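We use cookies to improve your visit. Accept | Settings
Print this article | E-mail this article

4.2 Printed words on household textiles

Of the 495 households surveyed in Gikville and Bilela, most kept at least one kitchen cloth bearing printed words. English phrases were common even where another language was spoken at home.

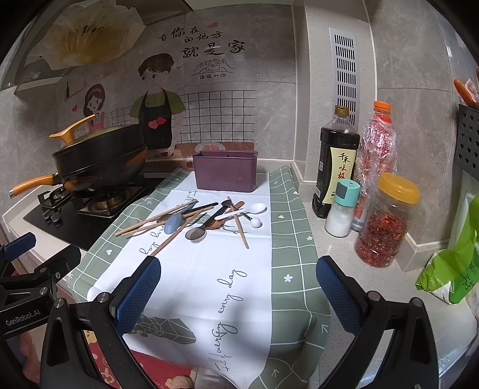 Figure 6. Runner with repeated cursive wording, laid over a green plaid cloth.

Respondents seldom read such wording as a message. In interviews lasting 30 minutes, they spoke first of colour and washing, and several could not recall the text on a cloth they used daily.

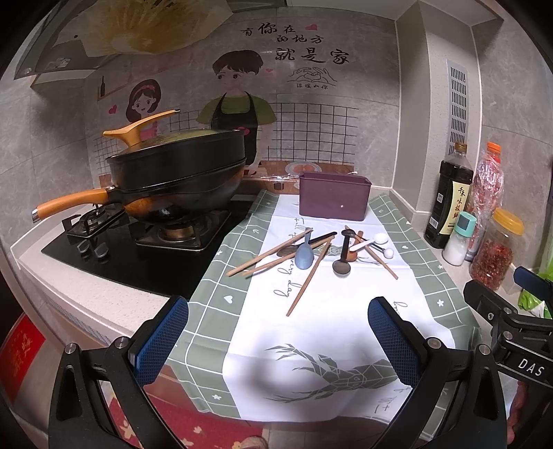
The Benmoussa inventory, which lists 3773 textiles, records wording only where it names a maker or a place. Decorative phrases are therefore missing from it. Colour matching with utensils and storage was coded separately.
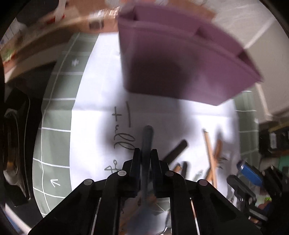

Figure 7. Purple plastic bin and grey-blue handle, coded under colour.

The Gitden returns are treated in the next section.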